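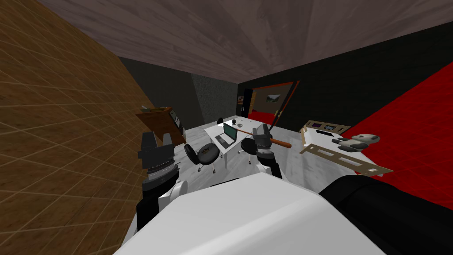
Simulated room, robot's-eye view. Stick in the right gripper, left gripper open.

6 min read

Can a robot do my boring chores yet, at home or in the shop?

hemlockandhinge

Okay, I've gone down a hole with this and I need somebody to talk me up or talk me down. I run a small furniture repair shop out of the back of our house, so my "household chores" and my "shop chores" are pretty much the same chores with different dust on them. Put the clamps back in the drawer. Get the rag off the floor. Clear the bench so I can eat lunch on it (don't start). Put the chair back where the chair goes.

I've been watching simulator footage of two-armed robots for a couple of weeks now, mostly at night when I should be asleep, and some of it looks SO close to what I want. There's a marble floor and a desk with a laptop on it and some chairs, and one arm is holding on to a long wooden stick. I hold long wooden sticks all day! I have a rack in my shop that's nothing but long wooden sticks.

So what I'd like to know is, how far is that from something I could have in here? I don't need it fast. I'd be fine with it taking all evening to put away what I left out, as long as it didn't break anything and I didn't have to stand there. My budget is what a decent used table saw costs, maybe a bit more if my spouse is in a good mood. A rep from an outfit called Clelteo told me they have an arm they can lease me at 240 a month, gripper included, and that I could "teach it" on weekends. That sounded great on the phone and less great once I hung up.

Things I'd want it to do, in order of how much I hate doing them:

Open drawers, put the right thing in, close them again
Pick things up off the floor, small things especially
Move stock from the saw to the rack
Wipe the bench

Has anyone here had one of these around for real? I'm handy, I can wire a motor and I've written a little code, but I'm no engineer. Also it would have to live with a dog.

torquewrench_annie

I had the Dovhaniuk arm for 7 months, so I can speak to some of this. Different company from yours but the same sort of deal, one arm, two fingers, bolted to a cart. I do small-run metal brackets in a rented bay, two of us most days.

Good news first: your third item is the one I'd bet on. Moving stock from a place that's always the same to another place that's always the same is what these things like. Ours took blanks off one stack and set them in a fixture, and once we had it dialed in I could go do paperwork. We paid 185 for a set of softer finger pads partway through and that helped more than any of the software updates did. If Clelteo offers you pads, get the pads.

Your long sticks will be more annoying than you think, though. A bracket blank stays put once you've got it. A stick held anywhere but the middle wants to swing, and then there's a long end going wherever it likes while the arm thinks it's only as wide as its own hand. Mine knocked over a coffee, then a lamp, then a different coffee. You and I know where the far end of a board is without thinking about it. You'd have to tell the arm, every time, or have software that works it out. Look at how much stuff there is near that desk in your picture and imagine swinging a closet rod around in there! The laptop would be what I'd worry about.

Drawers, I gave up on. We have a bank of steel ones and I thought, well, it's a handle, how hard can that be. The arm would get hold of the handle okay. Then it would pull a hair off the line of the slides and the drawer would rack and stick, and the arm would keep on pulling because that's what it had been told. I bent a handle that way. Your drawers are wood, I'm guessing, and old, which means they all stick in their own special way depending on the weather.

About the dog: cart brakes, a marked area, and a gate. I'd put the gate up before the arm even arrives.

Would I lease again? For the stack-to-fixture job, yes, tomorrow. For putting my shop to bed at night, no. I still sweep up myself.

slowgripper

I spend my Fridays and most of my other days on simulated kitchens and living rooms (small team, we use a simulator called Komema), so I see this from the other end. Annie's answer is right as far as I can tell. Let me add why the footage looks closer than it is, and maybe talk you off the phone with the rep for a while.

The wide views flatter everybody. You see a whole room, you see the arm, your brain fills in the plan. Now look at what it's like in close. 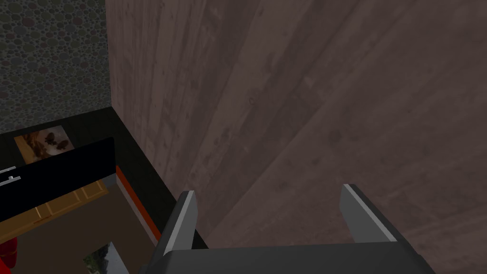

Open fingers up against a big stretch of wood. The black panel with the small silver handle is way over on the left.

Most of what's in front of the fingers there is wood grain. Probably a cabinet side or a door, and I work with this stuff and I still have to say "probably." Everything that would tell you where you are is squeezed over to one side. If your chore is "put the thing in the drawer," the first half of the chore is figuring out which dark rectangle is the front of anything, and whether it's open, and whether you'd hit the big wooden thing on your way over to it. A person leans over and looks. A robot with a fixed set of views has to remember, or back off and look again, and backing off takes time and usually bumps something.

Also notice the little picture of trees lying on the floor in that one. Flat stuff on floors is my personal nightmare. Two thick fingers and a flat sheet don't get along. You said small things off the floor is your second most hated chore, and I'd put it last on the list of what a gripper like that is going to do for you. Rags are better, funnily enough, you can sort of pinch a rag anywhere and get some of it.

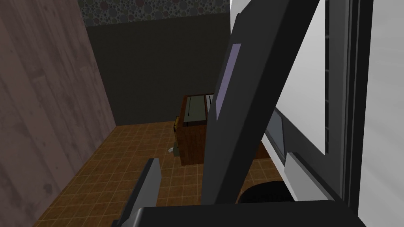
Gripper over a small wooden cabinet on brown tile, with something small and pale on the floor by its base.

I like that view for making the point about hands getting in their own way. The big finger is covering part of the cabinet, and the cabinet is the one piece of furniture you'd care about! There's a thin black thing lying across the top that could be a handle or could be a rod. Those are two completely different chores. One you pull on and the other you put away. You'd know in half a second because you know your own shop, and that's a kind of knowing that takes a whole lot of practice runs to get into software, and then you move the cabinet and some of it goes stale.

What I'd tell a friend: don't lease on a phone call. Ask Clelteo to show you their arm opening 5 drawers it hasn't seen before, in one take, with no cuts and no one holding a controller just out of view. If they'll do that, write back here because I want to see it too. If they offer you a video of it stacking blocks, say thank you and buy the table saw.

If you want to tinker cheaply, start in a simulator. It costs you evenings and electricity and the dog can sleep right there. Set up one cabinet and one stick. You'll learn fast which of your chores have a hard part you never noticed.

plivia_fan

you should look at Plivia, my brother in law has the bench wiper and it does wipe the bench. it's one motor on a rail, no fingers or anything. he has to take everything off the bench first though

hemlockandhinge

Thank you all, this was really useful, if a little sad. I'm going to call the rep back and ask for the drawers in one take. Annie, which softness of pads did you end up with? And plivia_fan, does the rail one handle glue drips, or does it just push them around?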